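The phone-in hour is back, and we could not be happier! Starting in February, the Plorcombe seed swap line will be open again every evening at 7, so anyone with spare beans, squash or tomato seed can call in and find a taker.

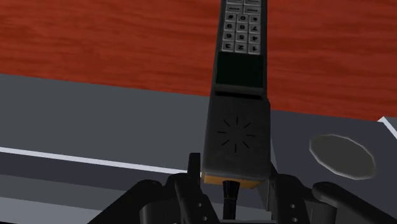
2 min read

Last season the line passed along 1,526 packets, a record for us, and 70 households joined for the first time. The Manninen pole bean was the runaway favorite (if you grew it, please save some pods!), and the little yellow Plimia tomato did beautifully even in the shadier yards on the hill.

Zoriana Tymoshchuk is taking calls again and has two requests: write the year on every packet, and keep your squash types apart if you plan to save seed.

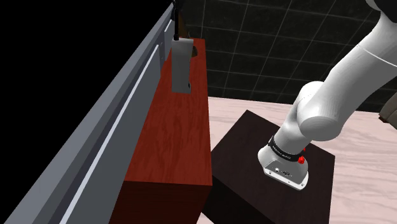 PLORCOMBE, February

We also have a big jar of Grustovow poppy seed to share, enough for a pinch each. Scatter it on bare soil while the nights are still cold and leave it uncovered. Call early, poppies go fast!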